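Restaurant Wine Clubs Should Publish Their Storage Terms

A restaurant wine club sells two products under one fee. The first is access: tastings, member prices, a reserved table. The second is storage. Members compare clubs on the first and rarely read the terms of the second, although a badly kept bottle cancels any discount they got on it.

I reviewed the printed terms of two clubs before writing this, one at Brurkero and one at Albers. Both promise a "temperature-controlled cellar." Neither states a temperature, a permitted range, or how often a reading is taken. The Brurkero terms run to 11 clauses, and the only one on storage limits the house's liability for breakage. Heat damage is not mentioned.

The omission matters most in clubs that keep members' bottles on display. A lit cabinet in the dining room looks good and helps sell memberships. It also exposes the wine to light, to vibration from the compressor, and to a door that is opened many times during service. Clear glass bottles are the worst case.

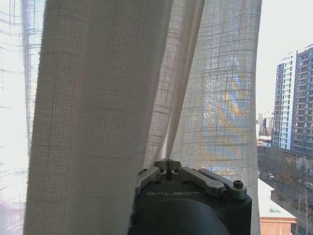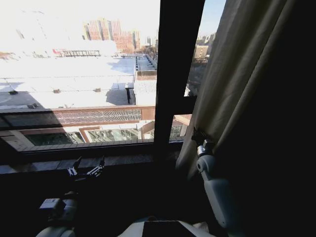

Vol. 2, p. 70

A workable standard would be short. The club states a target temperature and a tolerance. It logs readings daily and lets a member see the log on request. It says which bottles are kept in the cellar and which are kept on the floor. If the equipment fails, affected members are told in writing, with the highest temperature recorded.

The usual objection is cost. A basic logging thermometer is cheap next to one case of decent Burgundy, and the staff time is small. Batum, a wine bar in Visimthorpe, began posting its cellar readings beside the coat rack in January. The sheet is handwritten and has a few gaps. It is still more than most clubs offer.

A second objection is that members do not ask. That is true, and it reflects how the clubs are sold. Launch nights are built around what is in the glass. The cellar is seldom on the tour, and the terms arrive later with the card.

Before paying a joining fee, ask for the storage range and the last month of readings. If the club cannot supply both, treat the membership as a dining discount and keep your better bottles elsewhere.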